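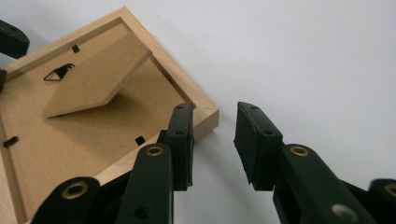
Farness Adds Hand-Held Gripper Kit to Its Rental List

March 26, 2019

Farness has begun renting out a hand-held gripper kit for teams that want to record manual tasks and use the recordings to train robot arms. The kit, sold under the name Zanis, comes as a set of 2 grippers with cameras, a charger and a carrying case.

Until February the company rented only complete arms. Rhun Meredith, who runs the rental desk, said customers kept asking for something they could use at an ordinary table — without a safety fence or a trained operator.

A week's rental costs $40 a day, with a refundable deposit of $1000. Buying the set outright costs $2907. Replacement finger pads are sold separately.

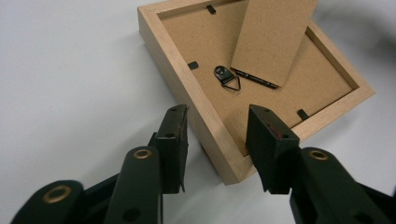
Farness suggests starting with light household goods such as picture frames, boxes and kitchen tools. Frames are on the list because they have thin edges, corners and small parts on the back, and a model has to learn where to take hold of them.

Berden, a small packing firm, had the kit on trial last month. Meinir Humphreys, its workshop manager, said new staff were comfortable with the grippers by the end of their first shift. She would like a lighter handle for longer sessions and said the printed guide was too short.

A revised guide is being written. Orders outside the local delivery area are handled by Petkov, which also does repairs.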